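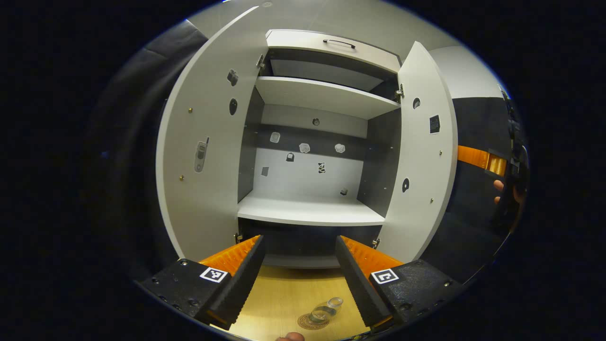
Heft 98 | Seite 326

„Der Schrank war zuerst da“

In der Gemeinschaftswerkstatt Skastlow wird am Freitag geschraubt. Der Greifer, den das Ehepaar dort baut, heißt Mukora. „Klingt nach Kräutertee“, sagt sie. „Der Name war noch frei“, sagt er.

Geübt wird an einem weißen Schrank mit zwei Türen und einer Schublade, dazu kommt ein Glas auf einem Korkuntersetzer. Geführt wird der Greifer von Hand. „Das Glas ist der Gegner“, sagt er. „Durchsichtig und beleidigt bei zu viel Druck.“ An den Fingern sitzen deshalb orange, geriffelte Polster. Vier Fassungen gab es davon, die zweite roch nach Schwimmflosse.

Und die schwarz-weißen Quadrate auf den Fingern? „Daran liest die Software ab, wie weit der Greifer offen ist“, erklärt sie. „Meistens stimmt es sogar.“

Im Schrank kleben Aufkleber, an der Rückwand und innen an den Türen, auf der linken einer in Form eines Klapphandys. Über den Geschmack sind sich die beiden uneins.

500 Euro waren bis Juli eingeplant. „Die Zahl steht noch an der Tafel“, sagt er. Sie sucht derweil den kleinen Inbus.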